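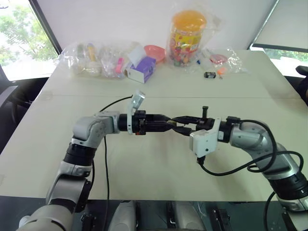 Nirnach Project — Teleoperation Working Group
Minutes, August 13, 2021

Chair: Grażyna Kaczorowski. Present: the Prutis hardware team, two operators, data review. Apologies from Norley.

1. Previous minutes
Accepted with one correction. The wrist bracket drawing was issued in April and should be cited under that revision.

2. Handover task
Small-object handover between the two grippers is now the main task for this block. The fingertips meet over the middle of the table, with the object held at the point of contact. Operators report that this is where depth is hardest to judge, as the fingers hide most of a small object from the head view. The wrist views help on approach and less once both grippers are closed.

Agreed: the operator closes the receiving gripper fully and pauses before opening the giving one. Episodes without the pause are to be tagged, not deleted.

3. Episode count
Total accepted to date is 2,265. Of these, 267 are handovers. Target for handovers is 500 before the first training run. Data review asked whether hand-guided episodes count toward the target. They do not; the joint torque traces differ too much from the remote-control ones. They will be kept in a separate folder.

4. Cabling
Slack in the wrist cables was discussed at length. The cables run along the outside of both arms, with one hanging from the left wrist down past the near edge of the table and a wide loop on the right. Prutis proposed clips at the forearm. Operators objected that a short cable limits wrist roll. Trial on the right arm only, with the left unchanged for comparison.

5. Table layout
Bags, the tissue box and the jar with the orange lid stay along the far side of the table. The middle is kept clear. Jacquet asked for a bare table. Declined — the policy will have to cope with background items anyway, and the earlier episodes should remain comparable.

6. Control latency
Logging interval on the leader arms is to be set to 300 samples per episode segment on both sides. The left was found at a different setting after the last update. Cause not known.

7. Actions
Prutis: fit forearm clips, right arm.
Data review: add "no pause" tag; move hand-guided episodes.
G. Kaczorowski: confirm the handover target with Norley in writing.
Operators: note any dropped object in the episode comment field.

Next meeting to be set once the clips are fitted.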